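Search posts and people Search

Kuusk House Residents' Services
July 29, 2026

1/ Residents' Services has revised its guidance on the folding and storage of everyday clothing in the matted rooms at Brornby. The main points are set out in this thread. A printed copy will be placed in each room folder in due course.

2/ The guidance applies to T-shirts, vests, nightwear and light cotton tops. Bed linen continues to be handled by the central laundry and should be left in the blue bags as before.

3/ The previous leaflet dated from February and assumed that every room had a table. The Brornby rooms are furnished for sitting on the floor, and residents quite properly asked how the instructions were meant to be followed there.

4/ We received 97 written comments on the old leaflet. Most concerned collars. A smaller number concerned the drawers, and several were about the lift, which we have passed to Buildings.

5/ Washing. Everyday cotton should be washed at 40 degrees with the Flasska powder supplied. One level scoop is sufficient for a full drum. Residents who prefer their own powder may use it.

6/ Strong colours, yellow and red in particular, should be washed separately the first few times. Residents' Services cannot replace white garments that have been washed with them.

7/ Drying. Garments must be fully dry before they are brought to the mat. Woven straw marks where damp cloth is left on it and the marks do not come out. Please check the neckband and the underarm seams by hand, as these dry last.

8/ The drying room on the lower ground floor is open until ten in the evening. Garments should not be hung from window frames or curtain rails.

9/ Preparing the floor. Sweep the mat along the direction of the weave, never across it. A dry broom is enough. If a cloth is used, wring it out well.

10/ A folding pad may be laid over the mat if one is available. A clean cotton sheet, folded double, will do equally well. Light-coloured garments should always have something beneath them.

11/ Sit or kneel so that the garment lies within easy reach. Residents who find kneeling difficult may request a low stool from the desk. It has felt feet and may be used on the straw.

12/ Laying out. Take the T-shirt by the shoulders, give it one firm shake, and lower it on to the pad with the neckline facing away from you. It does not matter at this stage if the body is creased.

13/ Smooth from the collar downwards with the flat of the hand. Straighten the side seams next. A twisted side seam is the usual cause of a fold that will not lie flat, and time spent on it at this point is saved afterwards.

14/ Check that the sleeves are lying outwards and are not caught under the body. The collar should be eased open and then allowed to settle. Pulling at it will stretch the ribbing.

15/ Where two people are folding together, one should hold the far side while the other works from the near side. Agree beforehand who moves first. This is the recommended method for large sizes. 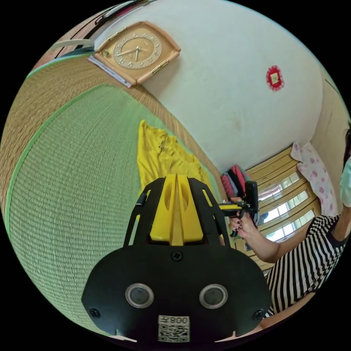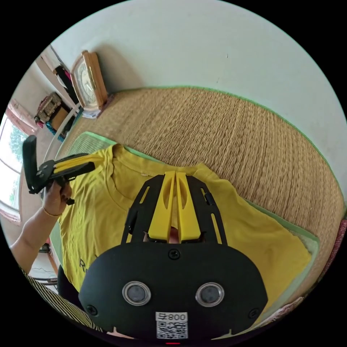 16/ Barnabás Fekete replied to the last post asking whether the sleeve should be turned in before the side is folded or along with it, the old leaflet having said both on the same page.

17/ We are grateful for the correction. Fold the side first, to a line running down from the middle of the shoulder. The sleeve then comes over with it and is turned back on itself so that its hem points towards the outer edge. Repeat on the other side.

18/ For long sleeves, turn the sleeve down so that it runs parallel to the side fold. The cuff may reach below the hem on some garments. In that case, double it back.

19/ Next, bring the bottom hem up to a point just short of the collar. Do not cover the collar. Fold once more in half. The finished piece should be a plain rectangle with the neckband along one edge.

20/ Garments with printed fronts should be laid face down at step 12, so that the print is on the outside when finished. It is easier to find the right shirt in the drawer and the print is less likely to stick to itself in warm weather.

21/ Very thin cotton may be rolled instead of folded. Follow the instructions as far as the side folds and then roll from the hem. Rolled garments should not be stacked.

22/ Storage. The Statent drawer units now fitted in the Brornby rooms are shallower than the old chests. Folded T-shirts should be stood on edge, collars upwards, in a single row from front to back.

23/ Please do not fill the drawers to the top. The runners are light and will come off the rail if cloth is pressed down under the drawer above. Replacement runners are held at the desk, but there is a wait.

24/ Heavier items such as jumpers belong in the lower drawer, laid flat. A maximum of three in a pile is advised. Coats and jackets remain on the rail in the corridor cupboard.

25/ Folded clothing should not be kept directly on the mat for more than a day. Air needs to pass over the straw, especially from June to September. The same applies to suitcases, bags and boxes.

26/ On dry days the window should be opened for an hour in the morning and again in the afternoon. Curtains should be drawn across during the strongest sun. Green straw fades to tan in any event, but it will do so more evenly.

27/ If something is spilled on the mat, blot it with a dry towel straight away and tell the desk. Please do not apply powder, bleach or any spray. The cloth edging is dyed and bleach will remove the colour within minutes.

28/ A resident has asked whether the pad may be used for ironing. It may not. Irons are to be used only on the boards in the drying room, and the sockets in the matted rooms are not rated for them.

29/ Another asked about socks. Lay the pair together, fold over once at the ankle, and stand them in the small front compartment. The practice of turning one cuff over the other is discouraged, as it weakens the elastic, although we accept that views on this differ.

30/ Mending. Loose hems and small holes should be dealt with before folding. Thread in common colours is available at the desk at no charge. Larger repairs may be left in the Thursday basket with the room number pinned to the garment.

31/ Garments no longer wanted may be placed, clean and folded, on the exchange shelf. Last year 372 items were taken from the shelf by other residents. Anything remaining at the end of the quarter is sent to the textile bank.

32/ Underwear and single socks cannot be accepted on the exchange shelf. We would be obliged if this could be observed.

33/ Practice sessions in folding are held in the matted room on the ground floor. No booking is needed. Outdoor shoes are to be left at the step, and residents should bring two or three garments of their own to work on.

34/ Children are welcome at the sessions and generally take to the method quickly. A smaller fold is used for children's sizes: sides in, hem to collar, and no final fold.

35/ Residents who have their own way of folding are under no obligation to change it. The guidance is offered chiefly for the new drawers, where height is the main difficulty. Any fold that stands on edge without leaning on the front panel will be suitable.

36/ Correction to post 24: the corridor cupboard on the second floor is closed while the rail is refitted. Second-floor residents should use the cupboard beside the stairs on the first floor until further notice.

37/ In answer to a question received this afternoon, knitted cotton with a wide neckline should be folded in the same manner as any other T-shirt. If the collar will not lie down, place a clean folded handkerchief inside the neck before the final fold.

38/ Comments on the revised guidance may be handed in at the desk or sent as a reply to this thread. Please state the post number to which the comment refers. Comments concerning the lift should go to Buildings -- the form is beside the noticeboard.

39/ The room folder copy will carry the same numbering as this thread, with post 17 amended as above and the sock paragraph moved to a page of its own. Large-print copies are available on request.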